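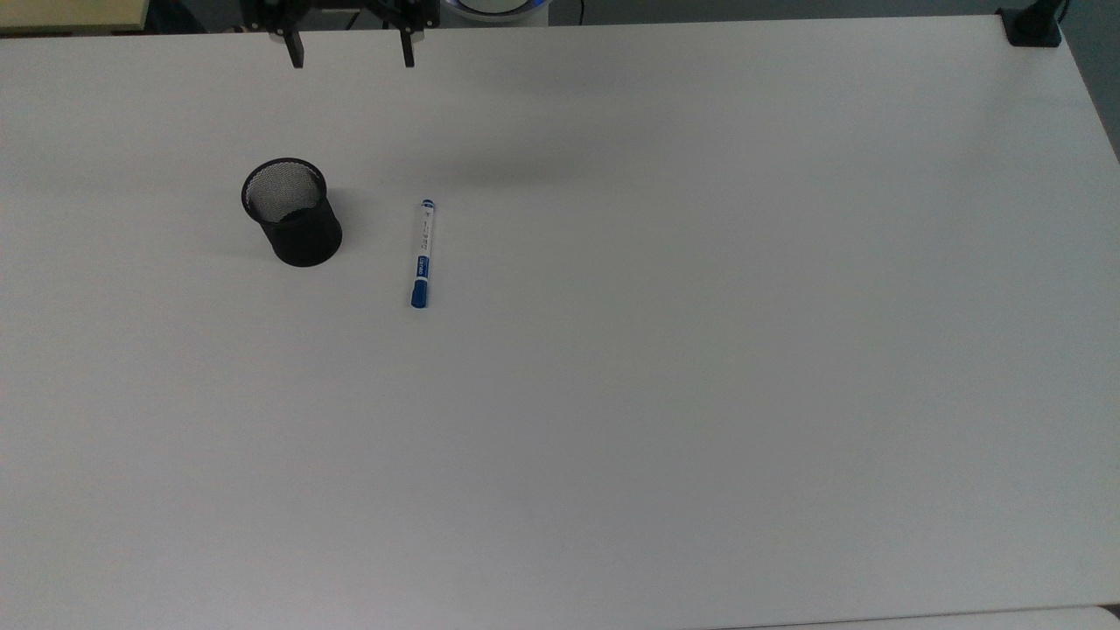

2. Where Students Put Their Stuff: Desk Use in the Velis Reading Room

2.1 Background

The Velis building opened in 1813 as a grain exchange and has been cold ever since. The reading room on the upper floor was refitted with shared tables two years ago, on the theory that shared tables encourage shared work. Our project set out to test this theory, mainly by sitting in the room and watching people avoid each other.

Earlier reports from the Lelov course looked at noise. We chose space, partly out of interest and partly because the noise group had already taken the only sound meter.

2.2 Method

We observed the room for 9 weeks, starting in September, in shifts of up to 32 minutes. Longer shifts were tried and given up after one of us fell asleep and had to be recorded as an occupant. For each table we noted who sat where, how far their belongings spread, and whether anyone asked them to move a bag. Laptops, coats and lunches were all treated as claims to territory. So was an umbrella, after some debate.

2.3 Findings

The first person at a table takes a corner. The second takes the corner farthest away. After that, most arrivals would sooner walk the length of the room than ask if the middle seat is free – even when it plainly is. A coat on a chair kept it free through the whole lunch period, with no owner in sight.

Group work did happen, mostly in the stairwell, where there are no tables at all.

The Undier annex, which we visited for comparison, has single desks with low dividers. Students there talked more, usually over the dividers. We had predicted the opposite and have left our prediction in the appendix as a warning to others.

2.4 Limits

People behave differently when watched by students with clipboards. Several moved away from us, which may have improved our figures for distance. We also never agreed on whether a scarf counts as a coat.

2.5 Next steps

The Kanagaratnam wing gets new furniture next term. We suggest repeating the study there, before and after delivery, and with a booking made early for the sound meter.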